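**Poltance Introduces Grindell Lens Range and In-Home Eye Care Service**

*For release in June*

Poltance, a supplier of prescription lenses and eye care services, today announced the launch of Grindell, a new range of progressive eyeglass lenses for adults who need correction at more than one distance. The company will also begin offering in-home eye examinations through Santoso, its community care division, to patients who have difficulty traveling to a clinic.

Grindell lenses will be available at all 50 Poltance optical centers and through independent practices that hold a supply agreement with the company. Orders may be placed from the first week of June.

## A wider area for reading and screen work

Progressive lenses combine several strengths in one lens. The upper part is used for distance, the lower part for reading, and the area between them for objects at arm's length, such as a computer screen or a car dashboard. Many first-time wearers report that the middle area feels narrow and that they must turn the head to keep text clear.

The Grindell design gives more of the lens to that middle area. Poltance began work on the design after a review of 3822 customer comments received by its optical centers, in which difficulty with screen work was the most frequent complaint among wearers of progressive lenses. The company's laboratory in Storusley produced a series of trial lenses, which were then worn by customers and staff in their normal daily routines before the final design was chosen.

The range consists of 2 versions. Grindell Daily is intended for general wear, including driving. Grindell Near is intended for desk work, crafts, music reading and similar tasks, and should not be worn while driving. Customers who spend long periods at a desk may wish to own both, and optical center staff have been asked to discuss this during the fitting appointment.

## Materials, coatings and fitting

Both versions are supplied with a scratch-resistant coating and an anti-reflective coating at no additional charge. A light-reactive tint is available as an option on Grindell Daily. The lenses can be fitted to most full-rim and half-rim frames. Very shallow frames are not suitable, as they do not leave enough height for the reading area.

Accurate measurement is important with any progressive lens. Each customer will have measurements taken while wearing the chosen frame, adjusted to its final position on the nose and ears. Customers who bring their own frame are asked to have it adjusted first. Finished glasses are returned to the optical center for a final check before collection.

Wearers who are new to progressive lenses should allow a period of adjustment. Poltance advises wearing the new glasses from the morning onward, taking care on stairs, and not switching back and forth with an older pair during the first days. Any customer who remains uncomfortable may return to the optical center for the fit and prescription to be checked. If the lenses cannot be made comfortable, they will be exchanged for another Poltance lens of equal or lower price.

## In-home examinations through Santoso

Santoso will provide eye examinations in private homes, assisted living residences and long-term care facilities in Storusley and the surrounding county. The service has been planned to carry out 2000 visits in its first year.

An in-home visit includes a discussion of general health and current medication, a test of distance and near vision, a pressure check and an examination of the front and back of the eye. Patients may be examined while seated in a chair or wheelchair, or in bed. Where a visit shows that further tests are needed, Santoso will refer the patient to a clinic and send a copy of the findings to the patient's physician.

A selection of frames is brought to each visit, and glasses ordered at the visit are delivered and adjusted in person. Grindell lenses may be ordered in this way, subject to the examiner's advice.

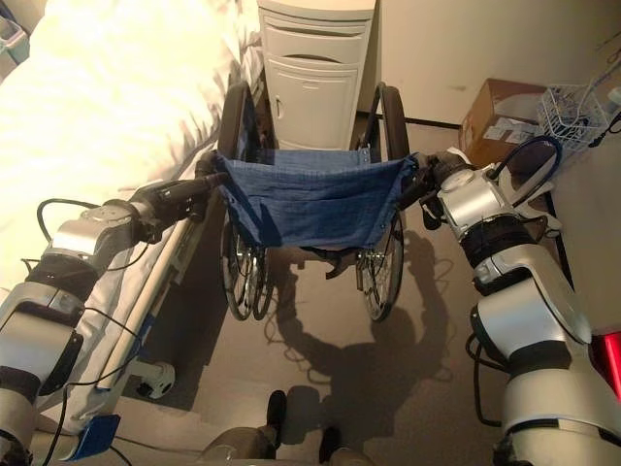 ## Booking and preparation

Visits may be requested by the patient, a family member or a care facility. Requests are accepted by telephone or at any Poltance optical center. Patients are asked to have the following ready:

- all glasses currently in use, including reading glasses and magnifiers
- a list of current medication and any eye drops
- the name of the patient's physician
- vision insurance details, if applicable

A family member or caregiver is welcome to attend. The room should have a power outlet and curtains or blinds that can be closed for part of the examination.

## Pricing and availability

Prices for Grindell lenses depend on the prescription and the options selected, and are available from optical centers on request. Customers with vision coverage should confirm their benefits with the plan provider before ordering.

## About Poltance

Poltance supplies prescription lenses, frames and contact lenses and operates optical centers and a lens laboratory. Santoso is the community care division of Poltance.

**Media contact:** Poltance Press Office, Storusley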